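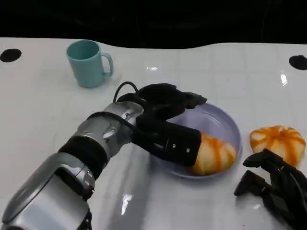 Gavin Dow

October

We value your privacy. This site uses cookies to remember your settings and to count visits. Accept all | Manage preferences

Grip force without tactile sensors: results from the soft-object trials

The soft-object work at Manthorpe has reached the end of its second phase, and the numbers are now stable enough to circulate. This note covers the method, the main result and two problems that remain open. The full report is with Hema Annamalai for checking and will go on the shared drive once the appendices are in order.

The question was narrow. Our multi-fingered hands have no tactile skin. They report joint position and motor current, and nothing else that bears on contact. Rigid objects cause little trouble under these conditions: the fingers close until the current rises sharply, and the controller stops. Soft objects give no sharp rise. The current climbs slowly as the material yields, and a controller tuned on rigid objects will either close far too tightly or stop before it has a usable hold. The striped squishy toys we adopted as a test object show both faults very clearly. They are cheap, they recover their shape, and the contrast between the orange and the pale ridges makes deformation easy to measure on video.

Method

Chandrasekhar Mudaliar proposed treating the slope of the current as the signal and ignoring its absolute value. The controller, which we call Polia in the report, fits a short running line to the current at each finger joint and compares its slope with the slope expected for free motion. The difference gives a stiffness estimate. When the estimate at the thumb and the estimate averaged over the opposing fingers agree to within a set margin, the grasp is declared closed and the joint positions are held.

The policy above it was trained by imitation. Narayanan Joseph and Hema Amin collected 1,529 demonstrations by teleoperation over the summer, all on the white tiled table in the Calwood room. Each demonstration used a round shallow plate, one or two striped toys and, in a proportion of runs, a mug placed as an obstacle. The tasks were to take a toy out of the plate, to put a toy into the plate, and to move a toy from one side of the plate to the other. Either hand could be used, with the idle hand left open on its own side of the table.

Of the full set, 773 demonstrations were kept for training. The rest were rejected on one of two grounds. In the first group the operator had corrected the grasp more than once before lifting, and earlier work showed that the policy learns the hesitation along with the correction. In the second group the current log and the video had drifted apart by more than one control cycle. That fault was traced to a clock setting on the logging machine and has been put right, but the affected runs could not be recovered.

Two versions of the policy were trained on identical data. The baseline sees the head camera view and joint positions. The second version sees the same inputs plus the stiffness estimate from each finger. No other settings were changed between them.

Result

We ran 667 evaluation trials, split between the two versions in a random order fixed in advance. A trial counted as a success if the toy finished in the required place, was not dropped on the way, and was never compressed beyond a quarter of its resting width. The last condition was scored from a fixed side camera by a person who did not know which version was running.

The version with the stiffness estimate did better on all three tasks. The gap was widest when taking a toy out of the plate. The raised rim restricts where the fingers can go, so the thumb tends to make contact first and carries most of the load until the other fingers arrive. The baseline policy usually responded by pressing harder with the thumb, which rolled the toy against the rim or squashed it. With the estimate available, the policy learned to pause the thumb and bring the fingers down over the rim before closing further. This behaviour does appear in the demonstrations, though not often, and the baseline did not pick it up from the same data.

The gap was narrowest when moving a toy that began directly on the tabletop. Both versions approached from the side and both held the toy adequately. We draw no conclusion from that task beyond noting that the extra input did no harm.

Cycle time went up. The pause described above adds a short delay to each grasp, and we have made no attempt to tune it.

Open problems

The first is glare. The tabletop is glossy and the overhead lights produce bright patches which move in the camera view as the head moves. In 6 of the failed trials the policy reached for a point well away from either toy, and on review each of those points lay on or beside a reflection. Narayanan has asked for diffusers over the lamps. A matt covering for the table would be simpler, but the demonstrations were recorded on the existing surface and we would prefer not to change it halfway through a comparison.

The second is cable drag. The external cable at the wrist loops over the top of the hand, and when the wrist turns far enough the loop stiffens and loads the wrist joint. The finger currents should not be affected in principle. In practice the stiffness estimate shows a small offset at extreme wrist angles, repeatable enough to be modelled. Chandrasekhar is fitting a correction using free-motion data with no object present. If it does not hold up, the cable will be rerouted along the forearm — a longer job, and one that would mean repeating part of the calibration.

Next phase

The third phase will use objects of differing softness, so that the stiffness estimate has to separate them. So far it has only had to be good enough for one kind of toy, and we make no claim that it carries over. Hema Amin is preparing the object set. The Nadar group has offered the use of its compression rig to obtain reference stiffness values, and access has been agreed in principle for mornings only.

Anyone wishing to use the retained demonstrations should ask Hema Annamalai for the current index. Copies taken before the clock fault was found still contain the rejected runs and should be deleted. Questions on the controller should go to Chandrasekhar, preferably before the group meeting on Thursday.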